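Vurlow Gripper Club 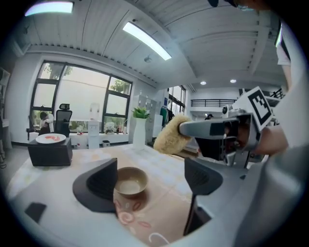
The Vurlow Gripper Club is a student robotics project based at the Omoregie technical school. Members work with hand-held grippers and use them to record everyday table tasks, which are later used to train a robot arm. Founded as an after-school class, became a club in its second year.

Activities

Sessions start at 4 p.m. and run 2 hours. Students work with a gripper in hand, one person to a tool, and practice short jobs - wiping, picking up small pieces, moving bowls and plates. Common props include sponges, bowls and whatever dishes are on hand. Each job is repeated until the group has 12 usable takes. Bad takes are deleted the same day, altough early sessions kept everything.

New members spend the first month on sponges. Soft objects, hard to drop, forgiving of a poor grip. Glazed dishes come later.

Equipment

Soft finger pads, a marker plate on the gripper so its position can be tracked. Pads are swapped when the ribs wear down. Recordings are sorted with Flutora, a labeling program written by former members. Slow on older laptops. A rewrite was started but not finished.

Competition

The club enters the Wavport Challenge, a regional contest held in March. Teams get a table task on the morning of the event and have untill noon to record it and train on it. Vurlow sent 2 teams to the last edition. One placed fourth in table clearing, the other withdrew with a cable fault.

Data set

The club's shared set holds about 309 recordings, mostly wiping and sorting. Open to other schools on request. Older files lack labels and are listed seperately.

See also

Wavport Challenge
Flutora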